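4 The Open Day at Cutthorpe

4.1 Setting

The open day took place in February in the ground-floor laboratory of the Flendcombe group in Cutthorpe. The group has held one every winter for several years. In earlier years visitors stood behind a line and watched a robot arm sort parts, with a short talk before and after. This year the group showed the step that comes before the robot: a person doing a task by hand, through a pair of hand-held grippers, so that the recording can later be used to train a policy. The project is called Clidwood inside the group, and the signs at the door used that name.

We came in as outside observers. Our interest was in what visitors believed about robot learning before the demonstration and what they believed after it, and in which parts of the session led to the change. We had no say in the choice of tasks. We did ask for two things, both of which the group agreed to: that the same person give the demonstration to every group of visitors, and that the spoken introduction be kept to one page of text. Ebbe Sæther gave the demonstrations. Amparo Bustamante read the introduction and took questions. Quentin Cordier took notes for us from the back of the room, and Ilham Chraibi ran the interviews in the office across the hall.

4.2 Visitors

Visitors signed up in advance through the town library and two local schools, or walked in on the day. They were taken through in 16 groups. Most were families or older students. One group came from Ferraro, a catering equipment firm with a workshop on the same road, and its questions were different enough from the others that we report them separately in Section 5.3. Children under twelve could attend with an adult but were not interviewed.

Before going in, each adult filled out a card with four questions. The first asked where a robot in a kitchen "gets its instructions from." The other three asked what such a robot would find hard, what it would find easy, and who should be responsible when it makes a mistake. The same card, with the order of the questions changed, was given out again at the exit. The cards were matched by a sticker color and a letter, and we did not collect names.

4.3 The demonstration

Each session followed the same plan. Bustamante read the introduction while visitors found a place to stand. Sæther then picked up the grippers and moved several household objects, speaking as little as he could while doing it. He had told us that talking made him slower and that he tended to wave the grippers when he explained something. After the first run he stopped and invited questions, and then did a second run in which visitors chose the object. The knife was chosen more than anything else, mostly by children, and was the only object that Sæther asked people to step back for.

The introduction said that the group had stored 700 recordings made in this way, that each one covered a single task from start to finish, and that failed attempts were kept and labeled. The last point got little reaction when it was read out. It came up a good deal in the interviews.

Visitors could not hold the grippers during the demonstration itself. At the end of a session anyone who wanted to could try a spare pair at a side bench, with wooden blocks in place of the kitchen items. Ingegerd Backlund looked after the bench. We did not plan for the bench in our study design, and this was a mistake on our part. Several people filled out the exit card before going to it and several after, and the cards do not tell us which.

Figure 4 gives one view over the work table and one close view of a grip. A person who has only read about the method tends to picture something larger, or a glove, or a joystick. Cordier's notes record visitors in many of the groups saying that they had expected the robot to be doing the moving.

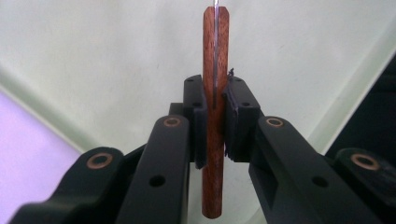
Figure 4. Hand-held grippers at work: a wooden-handled knife held upright (first picture); both grippers over the covered table (second picture). 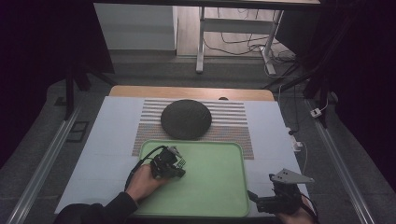

Why did the group show a person working with grippers when it could have shown a robot?

The group wanted visitors to see where the training data comes from. In earlier years people left with the idea that the robot had been programmed move by move, and the staff spent much of each session correcting it. Showing the recording step first meant that the question of how the robot learns came up early and could be answered with something people had just watched.

4.4 What visitors asked

Questions were written down by Cordier as close to word for word as he could manage. We sorted them afterward by topic, working separately and then comparing. The largest topic was speed. Visitors wanted to know why Sæther moved so slowly, and whether the robot would be that slow too. His usual reply was that the robot copies the pace it is shown, within limits, and that a fast recording with a poor grip is of less use to him than a slow one with a good grip. One student asked whether he could record slowly and have the robot play it back at double speed. He said that the group had tried this, that it worked for moving a block, and that it did not work for anything that could tip or slide.

The second topic was mistakes. In one of the morning sessions an object slipped out of the right gripper. Sæther picked it up, finished the task, and told the group that the recording would be kept and labeled as a recovery. A parent in that group asked whether this would teach the robot to drop things. The discussion that followed took up most of the time left for questions. Bustamante explained that a policy trained only on clean runs often does badly once something goes wrong, as it has never been shown a way back. That session had the largest change between entry and exit cards on the question about what a robot finds hard. With one session we can say no more than that.

The third topic was work. Visitors asked whose jobs would be affected and whether the people making the recordings were paid. The second of these had not been expected. Bustamante answered that the people who record for Clidwood are on the staff of the group and are paid for that time. Two visitors told Chraibi later that this was the part they would talk about at home.

Very few questions were about the hardware. Those that were came mostly from the Ferraro group, who asked how the fingertips were fastened, how often they wore out, and whether they could be washed. Sæther answered the first two and said that he did not know about the third.

4.5 Entry and exit cards

On the entry cards the most common answer to the first question was that a kitchen robot gets its instructions from a programmer. Other answers named a computer, the internet, or the owner. A small number of cards mentioned people showing the robot what to do, and most of these came from students whose teacher had prepared them for the visit. On the exit cards, being shown by a person was the most common answer. This is what the demonstration was built to convey, and we take it as a sign that people were paying attention. It does not tell us how long the idea will stay with them.

The answers on what is easy and what is hard moved less. Before the demonstration, visitors listed cooking, cutting, and handling eggs or glass as hard. Afterward they listed much the same things, but with more detail. Where an entry card said "cutting," the exit card from the same person might say "picking up the knife the right way around" or "knowing where the handle is." We had no category for this kind of change in our coding plan. We added one, called narrowing, after the first round of coding, and went back over all the cards with it.

Answers about responsibility changed the least in wording and are the hardest to read. On both cards, most people named the company that makes the robot. Some exit cards added the person who made the recording. Backlund, who read a draft of this section, pointed out that the introduction did not say how many people's recordings go into one policy, and that a visitor who had watched a single demonstrator might well imagine a single teacher. We agree, and the text for next year has been changed to cover it.

4.6 Interviews

Chraibi held nine interviews, each with one adult. She asked them to describe what they had seen as if to someone who had not come. She did not correct them. Most began with the grippers and used their own hands to show how they closed. Only then did they bring in the robot, and several did so only after being asked.

One interviewee, a retired bus driver, compared the session to training a new driver: "You do the route with them sitting behind you, and you don't skip the bad corner." Another said that the work looked tiring and asked how long a person could keep it up. Sæther, when we passed the question on, said that he stops after an hour and that his wrists tell him before the clock does. We had not asked him about this beforehand and have no measurements of fatigue from the day.

Three of the interviews had to be held in the hallway when the office was needed for something else. The recordings from the hallway are noisy, and parts of two of them could not be transcribed. We used Chraibi's written notes for those parts and marked them in the coding file.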